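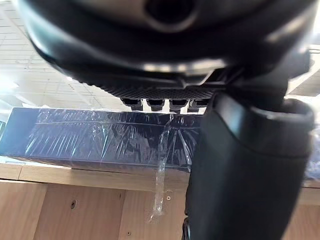
News Writing 2: Covering a Criminal Trial
Notes for session 3
Instructor: Morenike Ugwu

Reading before class: the Panyasiri trial packet, pages 15 to 74. Skip the appendix for now. We come back to it when we do sentencing in August.

Where we left off
Last session covered arrest, charge and first appearance. By the time a case gets to trial, most of the background has already been printed, and many readers think they know the story. Your trial copy still has to work for someone who has never heard of it.

Charge, plea, verdict
Get these three terms right every time. A charge is what the state says the person did. A plea is the defendant's answer to it. A verdict is the decision of the jury, or of the judge if there is no jury. Until there is a guilty verdict or a guilty plea, write "accused of" or "charged with." Do not write "the thief" or "the attacker," even in a headline, and even if the lawyers use those words in court.

"Alleged" is useful but it is overused. One attribution per claim is enough. "Prosecutors say Phromma moved the money" is better than "Phromma allegedly moved the money, prosecutors allege."

The packet case
Sakda Phromma kept the books for Plarken, a furniture wholesaler in Flestside. He is charged with theft and forgery and has pleaded not guilty. The state's main witness is his former supervisor, Sunee Saithong. The defense says she approved the payments and he followed her instructions.

Read her testimony twice, once for the direct examination and once for the cross. Most of the student stories last term used only the direct. A reader of those stories would not know that she changed her answer on the dates of the transfers.

Opening statements
An opening statement is not evidence. Lawyers tell the jury what they expect to prove, and sometimes they never get there. Say who is speaking and say that it was an opening statement. If you report the prosecution's opening, report the defense's too, in the same story if both were given that day. Some defense lawyers wait until the state has finished its case. If so, put that in.

Quoting testimony
Quote only what you have in your notes word for word. If you missed part of it, paraphrase. Do not tidy up a witness's grammar inside quotation marks. When an answer makes no sense without the question, give the question:

Asked whether she had signed the form, Saithong said, "I signed a lot of forms."

Remarks that the judge tells the jury to disregard need care. Check with your editor before using them.

Insanity, competency and other mental health issues
These get mixed up constantly. Competency is about whether the defendant can understand the proceedings and help the lawyer now. An insanity defense is about the defendant's state of mind at the time of the act. The test differs from state to state, and a few states do not allow the defense at all. Look up yours before you write.

Tone
Trials with embarrassing details attract jokes. Leave them out. Do not describe a witness's clothes or looks unless they are part of the evidence. Do not name minors or people who say they were sexually assaulted. Watch for indirect identification as well, such as a job title plus a small town.

Assignment
Write 14 paragraphs or fewer on the second day of the Panyasiri packet. The verdict is not known on that day, so do not use it. Wiroj Yensuk's edited version from the Mundow paper is in the shared folder, and you can look at it after you hand yours in. Due 25th July, by the start of class. Send questions on format to Surachet Intarasuk, who is grading this one.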